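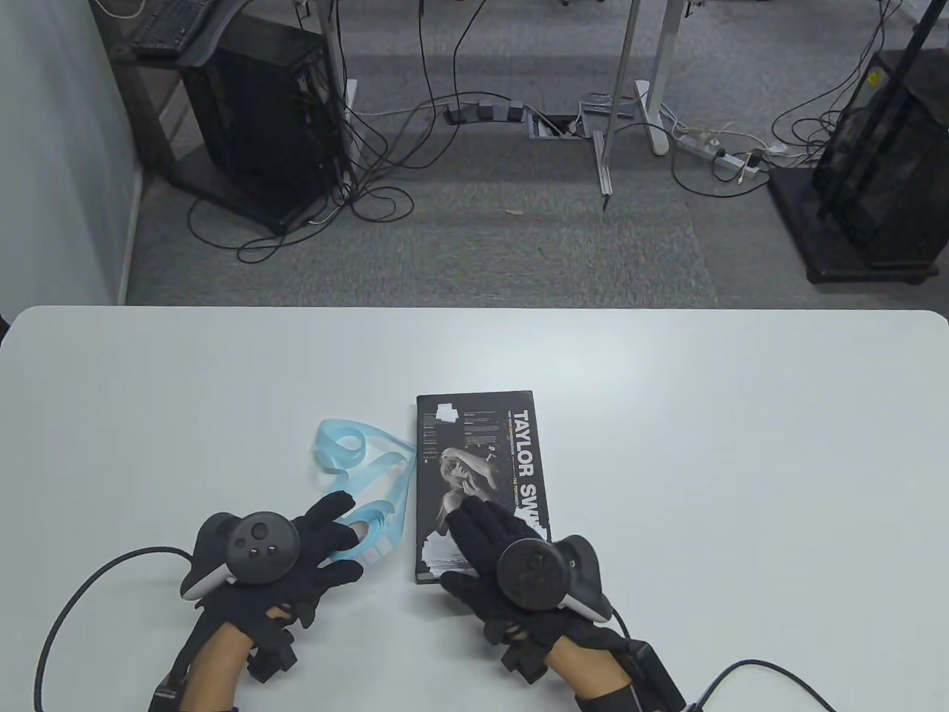 A light blue plastic strip on one of the white tables.

Review: the Josavis folding table, large size

The Hemville centre replaced the tables in its main activity room in September. The previous tables had been in use for many years, and several no longer locked safely when opened. After comparing three suppliers, the centre chose the Josavis folding table in white. This review sets out how the tables have performed in ordinary use and is intended for other halls, colleges and community buildings considering a similar purchase.

Delivery and assembly

The tables were delivered from the supplier's depot at Drorkley in two loads. The first load arrived at the agreed time. The second was left at the wrong entrance and had to be moved across the car park by our own staff. Each table came in a cardboard sleeve with foam corners, and there was a large amount of packaging to dispose of. No assembly is required beyond fitting the rubber feet, which are supplied in a small bag and are rather stiff to push on.

The total cost of the order was £2680, including delivery. An optional trolley was quoted separately at £157. We did not buy it at first and have since done so.

Daily use

The room is booked for adult classes, children's holiday sessions, meetings and a monthly lunch. The tables therefore have to be put out and cleared several times in a week. The legs open smoothly and the catch closes with a clear click. One person can open a table alone, although two are needed to carry it any distance. The handle is placed slightly off centre and the table tends to swing when lifted.

Height is 71 cm. This suits most adults on a standard chair, but it is too high for the younger children who attend in the holidays, and the legs cannot be adjusted. Buyers with a mixed age group should look at the adjustable version, which we have not tested.

Steadiness is good on carpet. On the hard floor in the corridor there is a slight movement at one end when somebody writes or cuts on the table. Tightening the leg bolts reduced this but did not remove it altogether.

The surface

The top is plain and pale, and small items are easy to find on it. It wipes clean with warm water and a little washing-up liquid. Tea and felt pen came off without trouble when dealt with on the same day. A ring left by a plant pot over a weekend needed a second attempt – and a faint trace of it remains on one table.

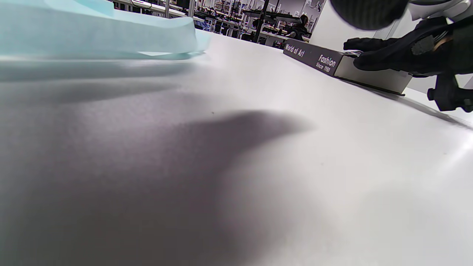 Can the top be left with craft glue on it overnight?
It is better to wipe it off at the end of the session, as dried glue has to be scraped and the scraper may mark the finish.

The supplier advises against bleach and rough pads. The manual gives little further guidance on cleaning, and a short printed card for display in the store room would be welcome.

Storage

Folded tables may be stacked flat or stood on edge. We tried both. Stacking flat takes up more floor but protects the corners. On edge, the tables slide unless they are strapped, and two corners were chipped in the first month. The trolley has solved this problem, and in our view it should be included in the price for larger orders.

Comparison

We also borrowed one Bandara table for a short trial. It was lighter and had a better handle, but the leg catch was difficult to release and the top showed scratches early on. The Bandara would be a reasonable choice where tables are moved often and used gently. For craft and general teaching the Josavis is the stronger product.

Summary

The centre is satisfied with the purchase and would order the same table again, with the trolley from the outset. The main weaknesses are the fixed height, the placing of the handle and the thin manual. Replacement feet and catches can be ordered singly, and the one catch we requested was supplied without charge.

Rating: four out of five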